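Notebook, October 21, 2025

Obituary index, parish and newspaper run. Good day! The 2,620 death notices scanned in September are finally all in one list, and the surname search is already earning its keep. Typed in Akinola and up came both brothers, with the wives' maiden names filled in from the "survived by" lines, exactly what Ikechukwu hoped for. 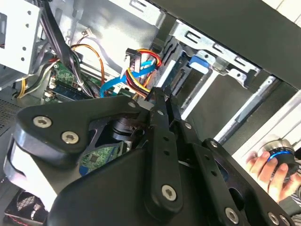
Survivors and "preceded in death"

Split these into two columns this morning. Much better. Grandchildren given only by first name now hang off the parent named before them, and six notices still need reading by eye (the Ellow family reuse the same names every generation, lovely for them, murder for me). 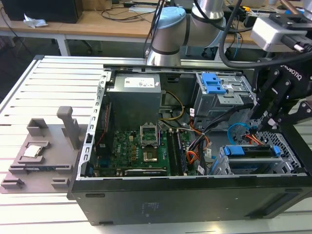
Married daughters are next, and I can't wait. Fereshteh wants each one findable under both surnames, so the notice for a Mrs Plusetti should also turn up under Akande. The list itself should stay light enough for any old desktop, even a Dell tower like the one lying on its side on the white slatted table with its panel off. Two notices give an age that doesn't fit the birth year; left both as printed and put a query beside them.

To do: ask Fereshteh about step-children, then start on the funeral home cards.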